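Rindetstead Rooms -- progress report no. 2, for Fumau
Prepared by Shufen Yan, 08/09/2018

Quick one this time, as we are mid-changeover. Money first. Of the 800 pounds released for cleaning and small repairs we have spent 625. Receipts with Zhenhua Deng, who will send them over in one go. The rest is put by for mattress covers, not ordered yet.

Rooms. All 16 have now had the deep clean. Bathrooms took longest, mostly limescale on the screens and round the toilet hinges. Two toilet seats replaced. One towel rail was loose and has been refixed, seems solid. Grout in room 9 still bad, needs a proper job and not more scrubbing.

Entry areas. This was the bit you asked about after your January visit. The list for each room is now: mirror and its wooden frame, thermostat, key-card holder, light switches, wall around them, door handle both sides. Switches wiped with a barely damp cloth, never sprayed. Mirror glass last. We had been doing the mirror first and then getting fluff on it from everything else, so that has changed and the complaints about smears have more or less stopped. 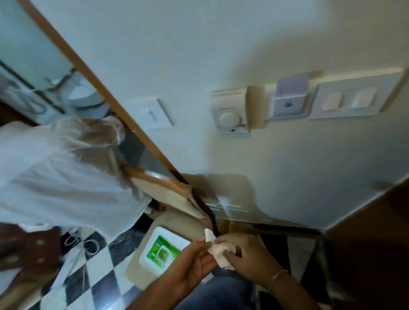
Straps and handles are on the list as well now -- bag straps, luggage straps, anything that gets held all day and never cleaned. Tissue for these, folded over so both sides get done in one pull, then binned. Cloths were leaving lint. Tissue use is up as a result, nearly 600 boxes a year if we carry on at this rate, and I would like to talk about buying in bulk. Deng has asked Idik for a price. No answer yet.

Walls. Off-white shows everything. Marks near the switches come off with a soft sponge but you lose the sheen if you go at it too hard, we found that out in room 4. Touch-up paint is on the shopping list, same shade, one tin should do.

Not done: extractor covers, the landing carpet, labels for the linen shelves. Labels are my fault, I keep forgeting.

Staffing fine. The new checklist takes a bit longer per room than we said in the plan, and I dont think that will come down much. Would rather keep the time and drop the second dusting of the corridor, if you are happy with that. Please let us know before the next payment is due.

Zhenhua will do the figures table seperately.

S. Yan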